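Loose threads on a backpack strap — trim, melt or sew?

wavomo_walker
Posts: 171
I love this bag way more than a person should love a bag! It's a plain navy daypack, had it 4 years, and it goes everywhere with me (work, groceries, two camping trips). Last night I had it hanging up to air out and noticed fuzz where the webbing meets the padded part of the shoulder strap. 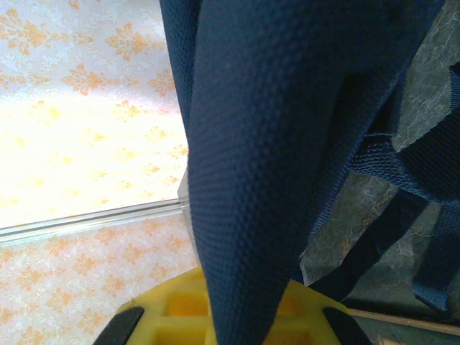

The padding itself is still great, nice and springy, and that dimpled mesh is so comfy in summer. So do I snip the threads, melt them, or get out a needle?

lelier12
Posts: 927
Melt them! Quick pass with a lighter and you're done. I've done every bag in the house that way.

Mwanaisha Swai
Posts: 12
Please don't put a lighter that close to mesh, lelier12. I shrank a hole in mine doing exactly that. Snip the fuzz, then tug the webbing hard and watch the stitches. If they hold, leave it alone. If they open up, sew a box with an X in it, using heavy polyester thread.

lelier12
Posts: 927
Fair, but I hold a butter knife against the padding as a shield. Never burned one yet.

wavomo_walker
Posts: 171
Just did the tug test and nothing moved, yay! Snipping only for now. I might sew the box anyway before November — I bought a pack of thick needles ages ago and I'm dying to use them. Does a thimble help or just get in the way?

Mwanaisha Swai
Posts: 12
Get the thimble. Small pliers for pulling the needle through, too.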